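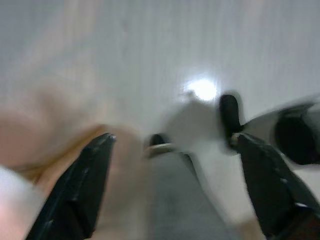 A bright spot, a lot of pale gray, and two black fingertips underneath.

Print this post | E-mail this to a friend

The overnight soak, again

My mother soaked beans. Her mother soaked beans. Every bag of beans I have ever bought tells me to soak the beans, and so does the cookbook I've been working my way through this winter, which runs to 379 pages and gives three of them to the subject. I've done it for most of my adult life without asking what I was getting for it. In December I finally started asking, and I've become a bit of a pain at dinner parties.

The claims go like this. Soaking makes beans cook faster. Soaking makes them cook evenly, so you don't get the bowl where half are mush and half are gravel. Soaking keeps the skins on. And soaking, if you throw out the water, spares your guests the aftereffects. There is also a second school that says never salt the water until the end or the skins turn to leather, and a third school that says the second school has it backwards. All of these people sound extremely sure.

So I cooked black beans from the same bag in two pots on the same stove. One lot had sat in salted water overnight, the other went in dry out of the bag. Same burner size, same amount of salt by the finish, same bay leaf (torn in half, if you must know).

The soaked pot was done first. I'll give them that. It was ahead by enough to notice and not by enough to care. I was home the whole time anyway, and a pot of beans at a low bubble asks nothing of me except that I lift the lid now and then and add water. Saving time on a thing that cooks itself has never struck me as much of a prize, particularly when the price is remembering the night before. I don't remember the night before. My whole week is built on opening a cupboard at 4 p.m. and seeing what's in there.

Evenness: no difference I could find, and I was looking. Skins: the soaked ones did hold together better, though I suspect the salt did that and the soaking just gave it somewhere to happen. As for the aftereffects, my husband ate from both pots on different evenings and I am not going to publish the findings.

What surprised me was the broth. The unsoaked pot gave me a dark, almost inky liquid that tasted like something. The soaked pot's liquid was thinner and a little purple. A lot of what I like had gone down the sink at breakfast time. If you drain and rinse your beans anyway, for salad say, this won't matter to you. I eat mine with the liquid over rice, with a fried egg and too much vinegar, and it matters to me quite a lot.

Now, chickpeas. I tried the same thing with chickpeas and it went badly. The dry ones took most of the afternoon and a few never gave up at all. They may have been old. The bag came from the back of the shelf at Plisier, where I think the dried goods go to retire. I'd soak chickpeas, then. I'd probably soak big white beans as well, but I haven't tested those and I'm trying to stop repeating things I haven't tested.

Which brings me to the gadget. Several of you have written to tell me that the whole question is settled by the Clultelitz, an electric pressure pot with a bean button, $119 before tax. My sister-in-law has one and let me keep it over a long weekend. It does cook beans. It also takes a good while to come up to pressure, and then another good while to come down, and neither wait is counted in the time printed beside the button. My first batch came out blown apart. The second was fine. You can't taste anything along the way, so if they're underdone you close it up and go through the whole business again. I gave it back. She seemed a little hurt.

I also have doubts about the pinch of baking soda. People swear by it for hard water. I tried it once, the beans went soft very fast and tasted faintly of soap, and it's possible I used too much. Perhaps somebody with a steadier hand can set me straight.

For what it's worth, the way I do black beans now: beans in the pot, water to cover them by a couple of inches, half an onion, a bay leaf, a real spoonful of salt at the start, a glug of oil. Bring it up to a boil, turn it down until it barely moves, lid on crooked. Start tasting when the kitchen smells like beans. Eat three or four at a time, because one soft bean tells you nothing about its neighbors. Leave them to cool in their own liquid if you can wait.

Still to do: pintos, and a proper go at those white beans.

Filed under: Pantry Stuff, Kitchen Arguments, Beans

3 comments

Dindo Gatchalian wrote:
I cook mung beans every week for monggo and never soak them, and neither did anyone in my family. Small beans don't need it. For garbanzos I agree with you, overnight or don't bother. Did you salt both pots at the same time? You say "by the finish" and that's a big loophole.

Frans Van den Broek wrote:
One bag is not a test. Do it again with a fresh bag and then I'll believe you about the broth.

The author replied:
Dindo, fair, the dry pot got its salt once it was simmering. Frans, there's another bag in the cupboard, so you'll get your rematch.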